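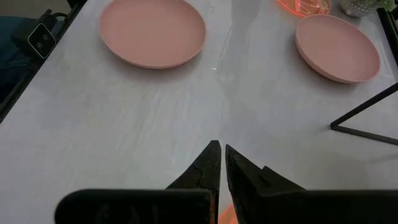 Why does my Skorach thermostat keep dropping off the Wi-Fi every night?

Most likely the router is moving it onto the 5 GHz band, and the Skorach only speaks 2.4. Split the two bands into separate network names and put the thermostat on the slower one.

Search the help pages Go

Print this page | E-mail this page

Filed under: Heating & Home > Connection trouble > Solved by customer

Ticket 1047 (follows on from 984, which got closed on me before it was fixed)
Opened December 25, 2025

Okay, so I'm writing the whole thing out in case it saves somebody else a cold morning! My thermostat is the older Skorach with the round dial, hooked to a Movholm router I got in May. It ran fine all summer (well, it had nothing to do all summer). Then the heating season came along and I'd wake up to the little crossed-out cloud on the display and error E2.

First thing I tried was pulling the batteries and putting in new ones. The cloud came back on, I got all happy, and by the next morning it was gone again. Then I did the full factory reset, which wipes your schedule – write yours down first, I had to rebuild mine from memory and I'm still not sure about the weekend hours.

Support on 984 told me to move the router closer. I did that with a long cable down the hallway and tripped over it. Same error.

What got me somewhere was the router log. The Movholm does a channel check overnight, and right after it the thermostat shows as "rejected, band." So I turned off the setting called Smart Join, gave the 2.4 network its own name, and joined the thermostat to that. It can take up to 2 minutes to show the cloud, so don't start mashing buttons like I did.

Update: two nights in and it's still connected, and the schedule is running. The Sarantis app still lists the old network name under Device Info, but the temperature changes go through fine from my phone. I'd love to know if that clears by itself or if I need to delete the device and add it again – I'd rather not redo that schedule.

Status: Solved, waiting on customer question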